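Zimmertür weiß streichen, Lack deckt nicht richtig
Vilgot Kristiansen
Hallo zusammen! Ich renoviere gerade mit riesiger Freude unser Gästezimmer.

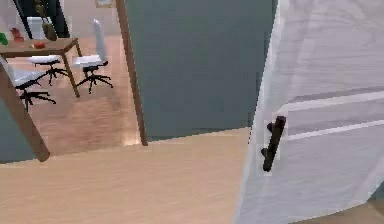
Der Acryllack bleibt auch nach zwei Anstrichen streifig. Rolle oder Pinsel? Und wie lange trocknen lassen?

Dronon
Rolle, ganz klar! Feiner Schaumstoff, dünn auftragen, immer in eine Richtung auslaufen lassen. Dazwischen 6 Stunden warten und mit 240er anschleifen. Das Ergebnis wird wunderbar glatt, ich war selbst baff!

Ramanauskas
Bei mir ging's mit Pinsel auch.

Njål Granström
Klinke vorher abschrauben, das lohnt sich so! Und im November bitte gut heizen, sonst zieht der Lack ewig nicht an.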